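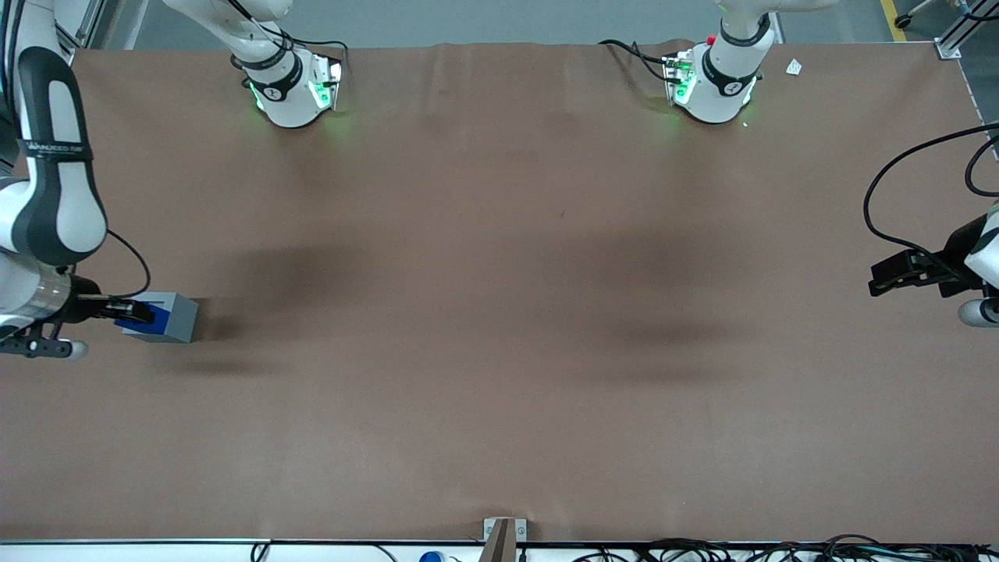 Walk-through checklist, Casa Robles community building
Shared rooms, hallways and kitchen
Filled in by Uriel Tovar, with Damián Palacios holding the ladder and the opinions

Ratings are OK, Fix, or Fix Now. Comments go under each item. The form allows one line for comments. The form and I have agreed to disagree.

1. Front entrance
Door opens fully and closes on its own: Fix
It closes on its own the way a bank vault closes on its own. The closer needs a quarter turn or two before it takes somebody's heel off.
Mat lies flat: OK
New since January. The old one is in the boiler room, where old mats go.

2. Hallway and exits
Exit signs lit: OK
Exit path clear: Fix Now
Two folding tables, a stroller and a box marked ZERVILLE PICNIC were leaning against the back exit. Tables moved while I stood there. Stroller claimed. The picnic box remains at large in the office.
Emergency lights, test button held down: Fix
The one by the restrooms came on and thought better of it. Battery ordered from Holtix.

3. Fire extinguishers
Gauge in the green, pin in, tag current: OK
All of them pass. The one in the kitchen is still behind the coffee urn, so anyone fighting a fire will first have to move a gallon of hot coffee. Please hang it by the door. The bracket is already there and has been for two years.

4. Kitchen
Range hood filter clean: Fix
I have seen cleaner filters on lawn mowers.
Outlets near sink trip when tested: OK
Fridge at 40 degrees or below: OK
Reads 38. The handwritten sign saying it reads 45 can come down.
Knives stored safely: Fix
A drawer is not a knife block, even when it's full of knives.

5. Activity room
Work surfaces stable, no wobble: OK
Small items kept off the floor: OK
Damián got down on his knees to check under the radiators and found a raisin. I have not marked it as a finding.
Blocks and other handling pieces free of chips and sharp corners: OK

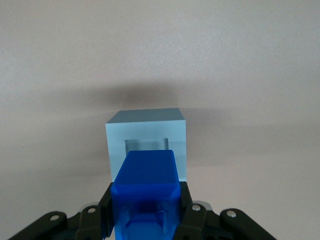
Item 5: two of the blocks, one dark blue and one pale.

Storage bins labeled: Fix
Most say MISC. One says MISC 2. Whoever did this knows who they are and owns a very nice label maker.
Stacked chairs no higher than the line on the wall: OK

6. Electrical
Panel door shuts, 3 feet clear in front: Fix Now
The clear space is being used for a coat rack. It's a good coat rack. It has to live somewhere else.
Extension cords not used as permanent wiring: Fix
The orange cord behind the copier has been temporary for as long as I've worked here.
Space heaters: 1500 watts or under, nothing within 3 feet: OK
None found, though it was warm out. Check again when it isn't.
Cover plates in place, no cracks: OK

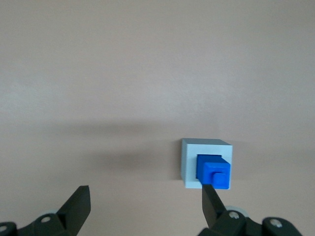 7. Restrooms
Grab bars tight: OK
Damián hung his full weight on both. He'd like that on record.
Hot water at 120 degrees or below: OK
Floor drain clear: Fix
Slow. Smells like a pond with plans.

8. First aid
Kit complete: Fix
Plenty of triangular bandages, no regular ones. Refill from the supply closet – the $200 allowance hasn't been touched.
Emergency numbers posted: OK

Fix Now items to be done before the building opens at 8:00 a.m. tomorrow. Everything else by the end of the month. Picnic box: see Damián.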